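Plindthorpe Household List: message archive

From: Kenza Amrani
To: Plindthorpe Household List
Date: November 6, 2024
Subject: Re: Folding big white things on your own

Hello Lopes, and hello everyone,

On Sunday night Lopes wrote:

> I have just moved to a flat with one small cupboard and
> I own far too much white bedding. Flat sheets I can manage
> if there's somebody on the other end, but there usually isn't,
> and the big cloths end up stuffed in like a football.
> Does anyone have a way of doing it single-handed that
> doesn't involve the floor? Also, is it worth ironing
> before they go away, or only when they come out?
> Lopes

What a lovely question, and forgive me for taking a few days over it (we have had my sister's lot staying, which meant every bed in the house made up and then every bed in the house stripped again, so I have been practising on your behalf!).

My grandmother did hers over the back of a tall chair and I still think that's the best way if you've no one to help. Find two corners on the same short side, put one hand inside each as if they were mittens, and bring your hands together so that one corner flips over the other. Then hang that doubled edge over the chair back and go looking for the other two. I used to try to do all four corners in the air, and I'd lose one every time and have to start again, usually with a bit of the cloth round my ankles.

If you can't find a corner at all, which happens to me with anything really large, pick the cloth up wherever it comes to hand and give it a good shake. Let it hang and then run your fingers down an edge until you meet a corner. Don't try to smooth it while it's still in a heap. You only press the creases in.

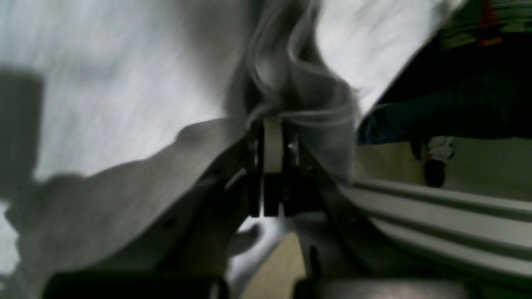
White cotton is a nuisance for another reason, in that you can hardly tell the hem from a fold when the light's strong. I sewed a few stitches of blue thread into one corner of each of mine back in September, on the wrong side where it doesn't show, and it has saved me a great deal of muttering. Two stitches for a double and one for a single, so I can also tell them apart in the cupboard without pulling the whole pile down.

As for ironing, I only do it when they come out, and then only the top part that turns down over the blanket. Life's too short for the rest, though I know Jerari on this list does every inch and I take my hat off to her. Do make sure they're properly aired before they go on the shelf. I leave mine over the banister overnight, even when they feel dry to me.

And for a small cupboard, try rolling the folded sheet and standing it on its end inside its own pillowcase. Mine is only 147 cm high inside, with one shelf I can't move, and I get the lot in that way with a bit of room left for towels.

Do write back and tell us how you get on with the chair. If yours are all low-backed, the top of an open door will do, but wipe it first! I didn't, once, and had a grey stripe right across my best cloth for the whole of Sunday lunch.

Warmly,
Kenza

Recent messages on this list
Re: Getting candle wax out of a table runner
Jam jars to give away, Skotel Lane end
Moths again (long)
Re: Re: Which way up do you store pillows?

Last updated: Wednesday evening

Contact the list keeper | Messages remain the copyright of their authors | Back to top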